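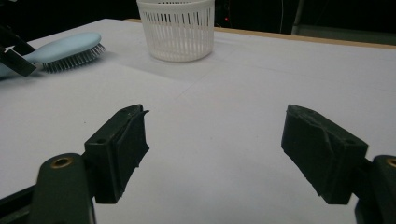

The Getting-Ready Table, Page by Page
Gallery by Drahomíra Lukáč

Welcome back to the Ulitz house! If you've been following along you know the upstairs landing used to be where things went to be forgotten (winter hats, a lamp with no plug, 40 single socks in a pillowcase), and this page is all about the corner I love most now, the getting-ready table. I wanted one spot for hair and hats and finding your keys, right by the window, where the morning light comes in from seven o'clock and makes even me look awake.

The table came from Stutwood, secondhand, and I carried it up with my sister-in-law in September. It was $60 and we scratched the stairwell getting it around the bend. Worth it! I had looked at a proper vanity with a mirror and little drawers in the De Bruijn window for $518, and it was gorgeous, but I know what I do with little drawers. They fill up with hair ties and dried-out lip balm and then they stop closing.

The table with the blue brush
My favorite color combination in the whole house: pale blue on white, with that thin light wood edge along the back. The brush is a paddle one with dark gray bristles, and it's the best thing I own for thick hair, especially the day after washing.

I keep getting asked how I clean it, so: comb the hair out from the tip down to the handle, then go between the bristles with an old toothbrush and a drop of shampoo in warm water. Don't dunk a paddle brush with a cushion, the water gets in behind the pad and takes forever to come out. Wipe the handle, lay it bristles down on a towel and leave it overnight. I do mine when I change the sheets, so I don't have to remember it separately.

The rule we settled on for the table is that things can visit but they can't move in. Hairspray goes back in the bathroom, mail goes downstairs, and the kids' clips live in a jar on the shelf (the jar used to be honey, the lid still smells lovely). It took us a good while to get used to it and my husband still parks his coffee up there.

White, white, white
The matte top, with plenty of bare surface showing. I went back and forth on a shiny finish and I'm so happy I stayed with matte, it's much softer to look at first thing in the morning.
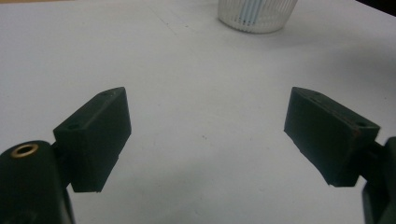

Ariel Castillo wrote to ask whether a white top is a nightmare with makeup and hair dye, having given up on one after a single summer, and added that a tray underneath everything was the only thing that ever helped. Foundation wipes off mine with dish soap if I catch it the same day. Dye I haven't dared, so that stays in the bathroom over the old towels! I do like the tray idea, though, and I've been eyeing a long low one from Wenex that would fit the brush and a comb side by side.

Next up is the hall closet, once I've found somewhere for the sleeping bags. Bring snacks.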